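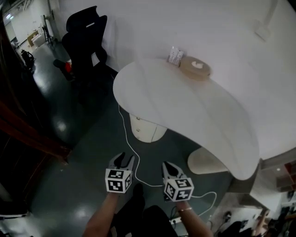
Progress Report to the Antwi Fund
Project: Sulinbridge Workspace Refurbishment
Submitted by Angus Gourlay, Project Lead
Apr 2, 2025

The period covered by this report began in January. Work has centered on the choice and placement of furniture for the shared office. The white desk with the curved top has been placed against the wall, with its drawer pedestal on the left side and a black office chair. The power strip remains on the floor at present. A fixed outlet beneath the desktop has been requested from the contractor, Skastent, at a quoted cost of $200.
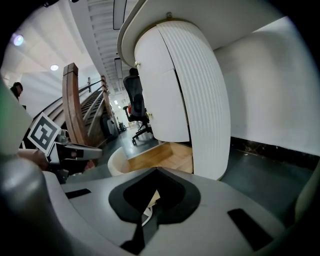 2 min read

Storage was the second item in the approved plan. The tall white cabinet follows the same rounded lines as the desk. Its ribbed panel and brass knobs were retained from the original design, and a section of light wooden flooring lies beneath it, bordered by dark gray. Shelf allocation has not yet been agreed with the tenants.

Spending to date stands at $1,856, against which almost $500 is owed to Wuvolska for delivery. We request the Fund's approval to carry the unspent balance into the next period. Remaining tasks are the outlet, the cable route along the desk and a written cleaning schedule for the floor.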